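# bovcombe-words

Hi! I keep this list of words my family uses for bits of a house, mostly picked up in Bovcombe and mostly spelled however we felt like it. It's one plain text file, `words.txt`, with the word first, then a tab, then what it means. Ishbel Moffat sent me the first 100 and I've been adding to them ever since.

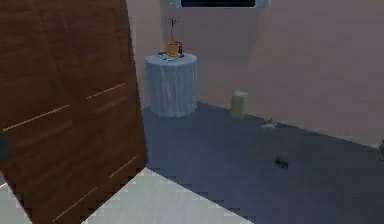

Wood words are the messiest part of the file, so go easy on me there. Greer Gillies says "strake" for any dark streak running up the grain, like the ones on that big reddish-brown panel, and Ewan Baxter swears it only means a plank (I kept both, marked `?`). If your family has a third meaning, send it over!

To add a word, open a pull request with one line per word. Please leave the old spellings alone, even the ugly ones.

Still to do: sort out the 14 entries with no meaning at all.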